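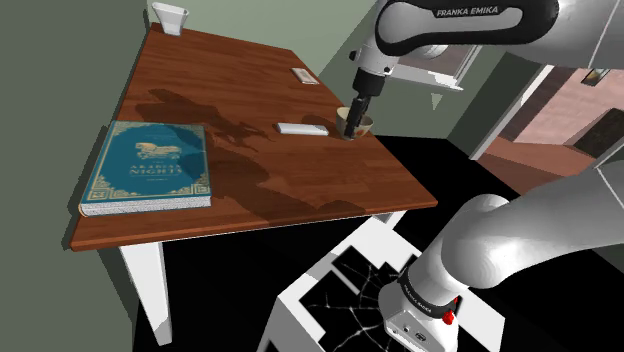 Thick hardback with gold borders and corner decorations, lying flat.

Kundale Book Repair Kit, reviewed
Nov 9, 2022

I have used the Kundale kit on 11 books now, most of them hardbacks with split hinges, plus a couple of paperbacks that had dropped pages. It comes in a flat cardboard box and holds a 120 ml bottle of white glue, a bone folder, two brushes, a roll of mull, a few sheets of thin repair tissue and some waxed paper. There is a printed booklet too.

The glue is the best thing in the box. It dries clear, stays flexible and brushes on thinly without dragging. I compared it with the Brotero glue I had been using before, and the Brotero goes tacky quicker, so you have less time to shift a page if you have put it down crooked. With the Kundale you get a few minutes. On a 609-page cookery book with a loose text block I needed every one of them.

The brushes are poor. The larger one shed bristles into the first hinge I did and I picked them out with tweezers. I now use an ordinary flat artist's brush and keep the small one for corners. The bone folder is a decent size but had a rough spot near the tip, which I took off with fine sandpaper.

The tissue is good for torn page edges. Tear it to shape instead of cutting it, as the soft edge shows less. There isn't much of it. Three bad pages used up the first sheet, and the refill packs were out of stock when I looked.

The booklet covers loose pages, torn pages and split hinges clearly enough. The section on replacing a spine is half a page long and leaves out how to measure the cloth. I followed the Pylypenko guide for that, which has proper drawings and tells you to add the thickness of both boards.
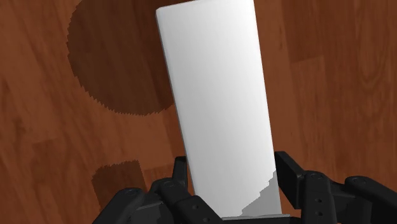

Would you trust it on anything old, though? I did a 1920s hymn book with a different kit and the glue would not come off again when I wanted it done properly.

I would keep it off anything valuable. The booklet calls the glue reversible with water, but I tried a damp swab on a test strip after a week and only part of it lifted. For old family books use wheat paste, or take them to a binder. For school books, cookery books and novels you want to read again, the Kundale glue is fine.
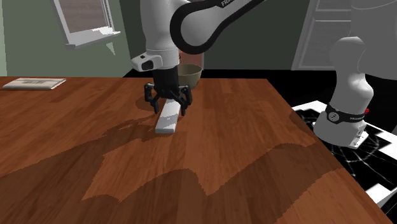
The kit has no weights in it, and you cannot do a hinge well without them. A book has to be pressed flat overnight with waxed paper inside the cover, and the booklet just says to use heavy books. They slide. Something long and flat like the white block on the table is a better shape for the job, as it can sit along the hinge. I bought a pair of Arnier steel bars for this and wrapped them in cotton tape so that they don't mark the cloth. Keep them a little way in from the spine edge or you will get a dent.

The kit took about 11 days to arrive. The cap on my bottle had not been done up tightly, but very little had leaked. Wipe the neck after each use, or the cap sticks fast and you will need pliers.

Good points: glue, tissue, mull of a sensible weight.
Bad points: brushes, thin section on spines, no weights.
I would buy the glue again on its own.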